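Noonan Street Reading Room
Progress report to the Marnel Fund, second half-year
Prepared by Comfort Gbeho, project coordinator

Dear Solange and everyone at the Fund,

Thank you again for your patience over the dates of this report. I had hoped to get it to you before the fall programs started, but October came in with a rush of new families and a leaking gutter, and I thought you would want the fuller picture anyway, so this covers everything up to the end of that month.

The children's hour

When I last wrote, the children's hour was still finding its feet. We had moved it from mid-morning to 3:30 in the afternoon so that school-age children could come along with the little ones, and I confess I was nervous about it (the mornings had a loyal crowd, small as it was). I am very happy to tell you the change has suited most people. We now have 29 children signed up, and a good many of them stay on afterward with a grandparent or an older sister while the room is quiet. Shiela Barredo has taken over the planning of the readings and picks a theme for each month. Rivers went down very well. Weather was harder going, mostly for want of good books about fog.

Three of the morning families could not manage the later time, and I have not found a good answer for them yet. Shiela has offered to try a short session before lunch in the new year if we can cover the extra opening hours, and I will come back to you on what that would cost.

Lending and the catalog

The lending shelves have been the surprise of the period. We lent 843 books, against a target in our agreement of 700, and the large-print novels hardly touch the shelf before they are gone again. Roughly 1,000 more donated books are still waiting in the back hallway to be sorted. Éabha Quinlan has been working through them one carton at a time, and she has been firm with me about what we keep. Encyclopedias have gone to be recycled, I am sorry to say, along with a great many travel guides to places that have since changed their money.

The catalog itself is slower than I promised you. We lost most of August to moving our records over from the old card drawers, and we found that a fair number of cards had no matching book and a fair number of books had no card. We expect to finish the children's section by the end of winter and the adult fiction by the spring. The local history shelves will take longer, as the Kurnley papers need someone who can read the handwriting.

Adult evenings

Dymphna Fahy's letter-writing evenings continue, and they have become a great favorite of mine. People bring in whatever they need help with: a note to a landlord, a form, a card to a cousin overseas. She asked me to pass on that the second lamp you paid for has made the back corner usable after dark, and that she is no longer turning people away for want of somewhere to sit.

Furnishing the quiet corner

You kindly set aside money for the quiet corner, and we have spent only part of it so far. The chairs are bought and the shelving is up. What remains is the writing table, and the small things that go on it, pens and notepaper and so on. We are leaning toward a pale top, which would brighten that end of the room, with a divided leather box in brown.

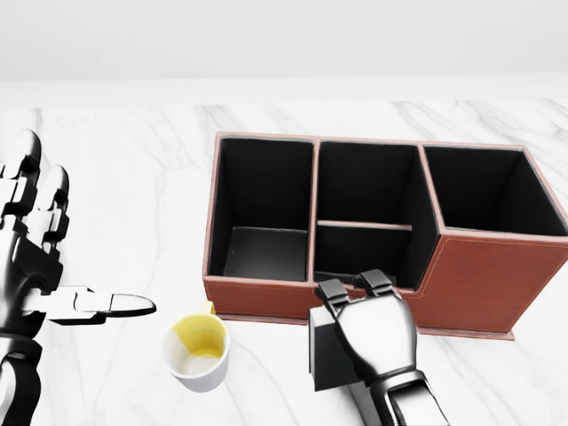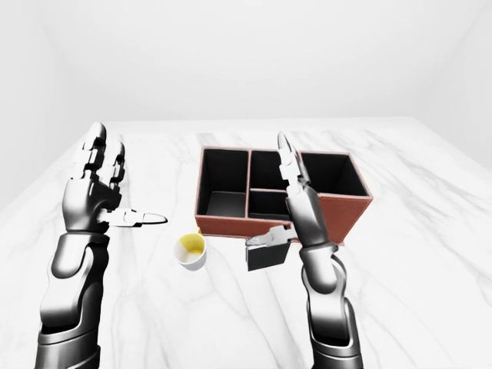
We would like to settle the order before the holidays so that everything is in place when the evenings start up again. Enalar, the supplier we used for the chairs, has quoted a delivery time of 2 weeks, and the price sits inside what you have already approved, so I am not asking for anything further under this heading.

The gutter is another matter. It was patched in October and has held through one good storm, but the roofer would like to replace the whole length along the back wall. I have asked for a written estimate and will send it on as soon as I have it. In the meantime the cartons in the hallway have been lifted onto pallets, and Éabha has moved the Kurnley papers upstairs.

With warm thanks from all of us,
Comfort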